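Judero Picking Project
Progress report to Grotby, second quarter
July 2, 2022

Status

Collection of grasp examples for the bin-picking model at the Kenport cell is under way and is behind the original plan by nearly 18 hours of arm time. The delay came from the June recalibration of the fixed camera. Spending is within the approved amount. No change to the end date is requested.

Work done this period

The main task was to move from single-object bins to mixed bins. Single-object collection closed in the first week of June. Mixed-bin collection began the following week and uses a set made up of produce, soft goods and small household items. Each session runs for 45 minutes, followed by a check of the logs before the bin is refilled.

An attempt is recorded as one example. The record holds the camera view, the arm pose at approach, the chosen grasp point and the outcome label. Labels are assigned automatically from the tool signal and reviewed by an operator the same day. Attempts with an unclear outcome are kept but held out of training.

The cell uses a KUKA arm working over a dark grey bin on a wooden table. Tape on the table marks reference corners, and a bar clamp is fitted at the edge. Round fruit and a crumpled white item at the left side of the bin are typical of the harder layouts, as objects close to a wall leave little room for the tool.
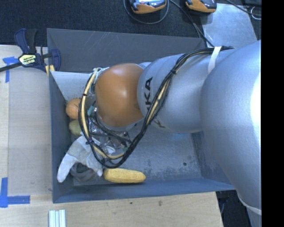
Findings

1. Wall cases are under-represented. In the first mixed sessions the operators tended to place objects near the centre of the bin. Placement is now drawn from a list generated before each session, with 30 per cent of layouts set against a wall.

2. Soft items produce most of the label errors. Cloth can register as held when only a fold has been caught. The review step finds these, but it adds 25 minutes to a day's work.

3. The cable bundle can block the camera's view of the bin during approach. The model now takes its input from a view stored before the arm moves in. The later view is kept for the outcome check only.

Data handling

All records are copied nightly to the Kwan server and checked against the session log. One session in June was lost to a full disk and has been repeated. The storage alarm threshold has been lowered.

Next period

Mixed-bin collection will continue until the wall layouts reach their target share. The first training run on the combined set will follow, with results reported separately for wall and centre placements. We ask Grotby to confirm whether transparent packaging should be added to the object set, as the purchase order would need to go out before the training run begins.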